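Dirnville Stump Speech Archive

Transcripts and notes from local and county campaign speeches, ready for reading, searching and counting

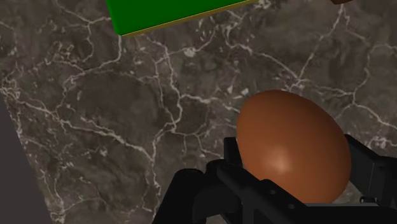

Rendered tabletop with brown-gray marble and pale veins.

What's in it

This release has 641 speeches by candidates for mayor, county board, school board and state house, all given in and near Dirnville. Most political speech collections stick to presidents and senators, and we love those too, but so much of the good stuff happens in school gyms and at pancake breakfasts! You get arguments over culverts, library hours and who gets to name the new bridge. One candidate for county board spent 18 minutes on a single stop sign, and it is a terrific speech (see file 117).

Files

speeches/ holds one plain text file per speech, UTF-8, with a blank line between paragraphs.
index.csv has one row per speech: file number, office sought, type of event, speaker code, transcriber initials.
notes/ holds the transcribers' remarks, which are worth reading by themselves.

How it was made

Kalliopi Bošković and Lutfa Bepari did most of the typing, working from audio that campaigns and listeners sent in. Gorazd Georgiou checked every transcript against the sound. Asger Hallgrímsson wrote the script that builds the index (he also wrote the one that broke it in August, and fixed it the same night). Yuxi Shen came up with the event types and is still adding to them, so expect a few new ones next time.

Applause is marked [applause] and heckling is marked [crowd], with the words typed in when we could make them out. "Um" and "uh" are left out. False starts stay in, and they're fun to study if you care about how people change their minds in the middle of a sentence.

Known problems

Speeches longer than 3000 words are split in two, with an a or b after the file number. The index lists only the a part.
Two transcribers spelled "Karagiannis Road" in different ways. Search for both "Karagiannis" and "Karagianis".
Incumbents are heavily represented. They give more speeches, and their offices keep better recordings.
Party labels are missing for school board races, which are nonpartisan here.

Using it

Free for teaching, research and reporting. Please keep the speaker codes as they are and credit the archive by name. If you make something with it, write to us, we'd be thrilled to see it!

Last updated December 30, 2018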